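What the Chore Club Is Teaching

Posted in January by the Lilldale Gripe Sheet

I said last fall that I'd give the robotics club at my kid's school a fair chance before complaining about it. They've had up to 84 evenings by my count, and I'm going to complain a little.

The club used to build things. You bought a kit, you stripped a few screws, and in spring you drove to Kosivach and lost to a school with a machine shop. I liked that. The kids came home with grease on their sleeves and could tell you why a gear slipped. Now they're entered in something called the Vellemix Household Challenge, where the robot is supplied and every team gets the same one. What the students supply is examples. They do chores by hand, from the point of view of the machine, over and over, and a program is supposed to learn from the footage.

The task list has 104 chores on it. I read the whole thing. Fold a towel. Put the spoons away. Pick up scrap paper and put it in the wastebasket, one piece in each hand. My kid has been assigned to paper. You crumple it, scatter it, pick it up, drop it in, dump the basket out and go again.

I asked at the open evening what a student learns from this, and I got a long answer about data. Fine, data matters. A model trained on sloppy examples will be sloppy, and I can believe that a teenager who has thrown out two bad batches understands that better than one who read it in a slide deck. My kid can now talk for a good ten minutes about why you shouldn't always start from the same side, and why the basket has to be moved between runs. I'll admit that part impressed me.

But who is looking at the results? The training gets done on Vellemix's computers. The students send in their work and get back a score. Last round the paper group went up 2 points and the spoon group went down, and neither could tell me why. When a gear slipped you could take the cover off. I asked whether anyone in the club had written any code since September and was told there'd be a unit on that after the regional.

The Guerreiro team, one town over, has gone a different way. They do half the recording and spend the rest of the time training a tiny model of their own on an old desktop. Their score is worse than ours. Their kids can explain it, though, and I know which of those I'd put on a college application.

There's also the matter of where the hours go. The sessions run late, often past 8 p.m., and the permission slip called this "hands-on lab time." I suppose hands are involved. At home the same kid will step over a sock for a week.

I'm not pulling anybody out. The group gets along, the supervision is good, and the snack situation has improved. I've asked for one evening a month on how the training works, with the laptops open. I was told it would be considered, and I plan to keep asking until it shows up on the schedule. 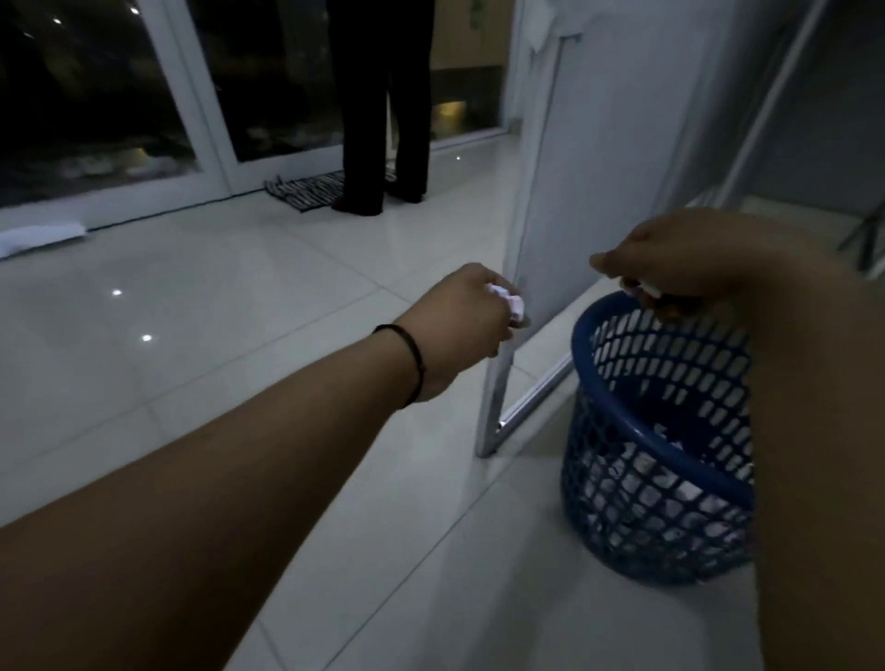

If it does get on the schedule, I'll sit in the back and report on it here. The regional is in March, and the scores are supposed to be posted the same night.

3 comments

gearhead_parent: We had the kit years too and I miss them, but let's be fair, half those kids stood around watching one kid with the screwdriver. At least now everyone gets a turn.

tollroad: Who owns the footage once it's sent in? Did the slip say? Ours didn't.

mapleandmain: My daughter did spoons. She says the score dropped when they changed the drawer. So somebody has a theory at least!

Contact | Copyright Lilldale Gripe Sheet | Back to top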